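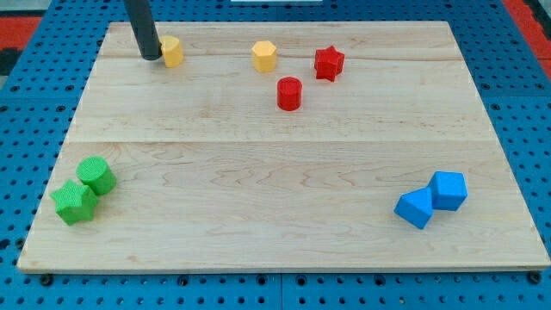 Maple board, 3D-printed blocks, finger next to the yellow cylinder.

lencho_bench
Before anyone asks about dishes: sorting by color is where single-finger pushing stands for me. 200 runs in October, 114 with every block ending up in its own color's group. Most failures were the stars, which rotate when pushed off center.

U. Ansari
Then it can't clear a kitchen counter. Cups tip over.

predton4
Disagree. Counter clearing is mostly pushing, and you can push low. Parts trays in our shop get squared up that way all shift.

U. Ansari
Your trays have rails. A counter doesn't.

Eyerusalem K.
What is the retry limit? 114 means little without it.

lencho_bench
4 pushes per block, then the run is scored as is. Raising it to 24 helps the cubes but not the stars. Will post the logs by shape tonight.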